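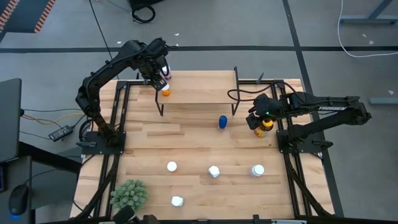 Happy New Year from the robotics club! We're back in the lab for the winter stretch and the two-arm project is finally past the stage where we mostly argued about cable routing. The task we've picked is called "set the shelf," and the idea is that one student drives both arms at once, picking things up off the table and putting them up on the little raised shelf at the far side, without knocking over the white cups on the way. You get a yellow and black bottle in the right gripper, something small and pink and white in the left, and a blue egg shape standing right there in between, and your brain just quietly leaves the room. I have tried it nine times and I still reach with the wrong hand.

Raghda Daher is by far our best driver. She plays the piano, and I'm sure that helps, although she says it doesn't and that the rest of us are rushing. Her advice to the new people is to park one arm before moving the other, at least for the first week. Marwan ignored it and wants it known that he has the fastest run so far. (He also has the most restarts, Marwan, I can read the log.)

The log, by the way, is up to 1,186 runs. That's every attempt saved since the fall, good and bad, and Noémi Lakatos has been going through them over break and tagging the ones where we dropped something or bumped a cup. She's named the whole collection Pemano and won't tell us why. Once she's finished, the plan is to train a small model on the clean runs and see if the arms can do any part of the task without a person on the controls. I would be thrilled with one cup. Qusai thinks we'll get the whole shelf by April, and we have a lunch riding on it.

The part we're stuck on is bottles lying down. A standing bottle is easy, you come straight down on it and close. Tip it over and everything changes: the fingers have to line up across the body, the label side can be slick, and if you close a little off center it scoots away from you and you spend the rest of the run chasing it across the boards. We've been doing whole sessions on just that, one bottle, nothing else on the table, and taking turns every 60 seconds so people don't get grumpy. 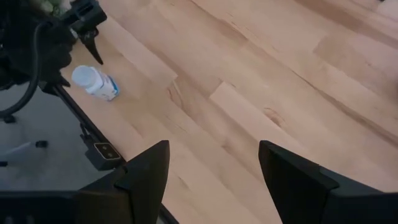
*Wrist view during bottle practice, white bottle on its side with the cap pointing away.*

I love the wrist views for this. From a chair you always think you're lined up, and then you look at the wrist feed and you're way over to one side! Raed Qaisi wants everyone to watch their own bottle runs from both wrists before their next turn, so please do, it only takes a few minutes and the files are in the shared folder under your name.

A few odds and ends. We have three open spots for the spring and you don't need to know how to code, you just need to be patient and able to come twice a week. If you borrowed a hex key set from the gray drawer, please bring it back, we've been tightening things with the bad one. And Hourani Hall is locked after eight again this term, so text Qusai if you're running late and he'll come down and let you in.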